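4.2 How viewers talked about the waiting

We turn now to the part of the study that surprised us most, and which we had very nearly left out of the survey altogether. When we first drafted the questions in July, we were mostly interested in whether people preferred a streaming comedy to arrive all at once or one episode at a time, and we assumed (as much of the earlier writing on the subject does) that the answer would settle most of what we wanted to know. The open comment box at the end was added almost as a courtesy. Of the 388 people who finished the survey, 290 wrote something in it, and many of them wrote a great deal.

What they wanted to talk about was the stretch of time before a show exists. Viewers told us about reading that a series had been ordered, getting attached to the idea of it, and then living with that idea for a year or longer while casting news dribbled out. Several could say exactly where they had been when they first heard about Tramley, the half-hour ensemble comedy we used as our main case, and a few admitted that they remembered the announcement more fondly than the pilot. One respondent wrote that she had "already cast the whole thing in my head" and spent the first two episodes being quietly annoyed at the real cast, whom she later came to love. We found this touching, and we also found it useful, as it gave us a way of thinking about first impressions that our fixed questions had missed.

We coded the comments by hand, using the same scheme described in Section 3, and then read them all again after a break of some weeks. The second reading closed on 27th December. Three groups of comments stood out. The first group treated the wait as part of the fun, a sort of long preview in which half the pleasure lay in guessing with friends. The second group resented it, and often said that the service had "announced too early" to win subscribers. The third group, smaller but very talkative, had lost track of the show entirely and came across it by accident on the home screen, sometimes months after the first season had ended. Members of this last group were the kindest reviewers of all. They came to Tramley with hardly any expectations, and their comments have an easy, generous tone that we seldom saw in the other two.

It would be tempting to conclude that less publicity makes for happier viewers, but we would ask readers to be careful here. People who stumble on a comedy and dislike it tend to switch it off and forget its name, and those people would never have answered a survey about it. We also know from our comparison title, Joris, that a quiet launch can leave a show with so few viewers that there is hardly an audience to study. Joris had a single line of advance notice and no trailer. Our respondents who had seen it were warm about it, but there were few of them, and they nearly all mentioned having had no one to discuss it with.

Talk itself seems to matter a good deal. In the comments on Tramley, the word "we" turns up constantly — "we watched it over two nights," "we still quote the dorm meeting" — and viewers who described watching with roommates or siblings were more forgiving of a slow opening. This agrees in spirit with Triantafyllou's account of shared viewing, although that account was written with weekly network comedies in mind and does not deal with long gaps before a premiere. We think the idea stretches comfortably to cover them. A group of friends can keep a show alive among themselves before there is anything to watch.
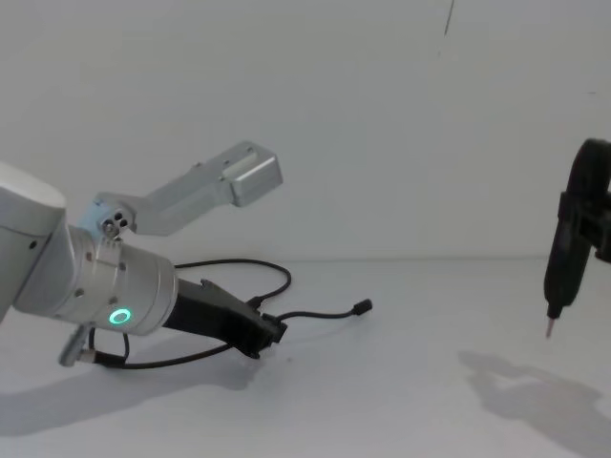
Figure 3. Robot arm over a pale work surface, with the end of a second, dark arm at far right.

A word on method before we move on. We sorted the comments in Prasix, and a comment could carry more than one code, so the groups above overlap at the edges. A viewer might enjoy the wait in one sentence and complain of it in the next, and we left such comments in both places. As a check, 100 comments were recoded from scratch without sight of the first set of codes. Most of the disagreements had to do with sarcasm, which is hard to judge on the page, and we settled these by talking them through — sometimes at greater length than the comment itself deserved. The next section takes up the release schedule proper.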